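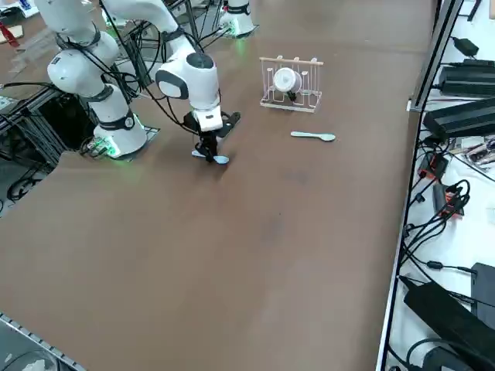 7 décembre 2020. Table à deux bras, tâche « cuillères et égouttoir », téléopération.

Repris le protocole de juillet avec Hạnh Đào aux commandes et moi à la saisie. Les deux cuillères bleu clair partent à plat sur la table, à côté de l'égouttoir. Consigne pour l'opératrice : approche verticale, doigts vers le bas, prise par le manche, pas de correction une fois la pince fermée. Si la prise est mauvaise, on arrête et on recommence l'épisode.

15 épisodes enregistrés avant la pause, 16 après. Total du jeu Fetari : 154. Ruth Restrepo en voudrait environ 400 avant de relancer un apprentissage. À ce rythme ça nous mène loin, il faudra une deuxième personne formée à la commande.

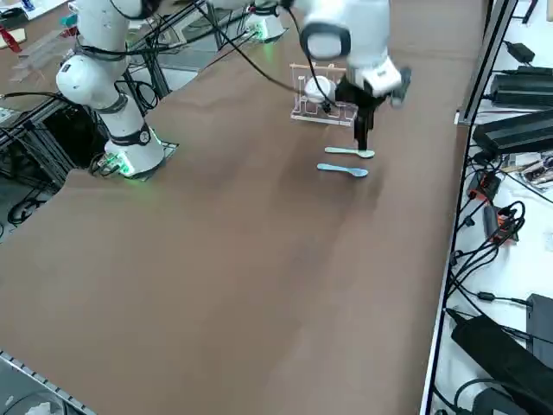

Pince au-dessus du manche d'une cuillère, tasse dans l'égouttoir.

Retard sensible entre la main et le bras sur les petits déplacements. Hạnh compense en ralentissant avant la descente, et ça va se retrouver dans les trajectoires. Noté dans le fichier de session. À voir avec Bundthorpe pour le filtrage, leur réglage par défaut est trop mou.

Variante avec le bol à la place de la tasse : même consigne, positions des cuillères à changer à chaque épisode.

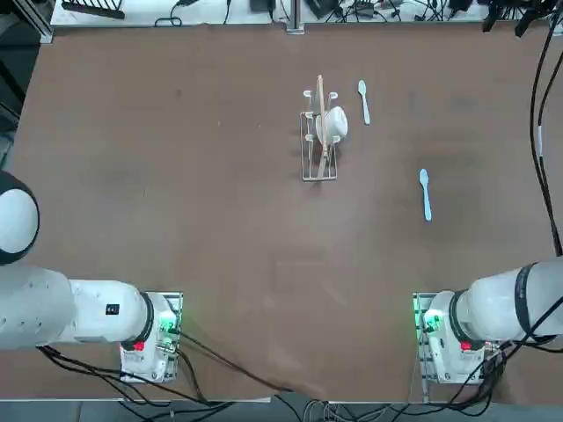
Variante bol, vue de tête. Les deux cuillères sont à droite de l'égouttoir.

À faire : refaire le zéro du bras droit, renommer les épisodes de la variante, envoyer les journaux à Ruth.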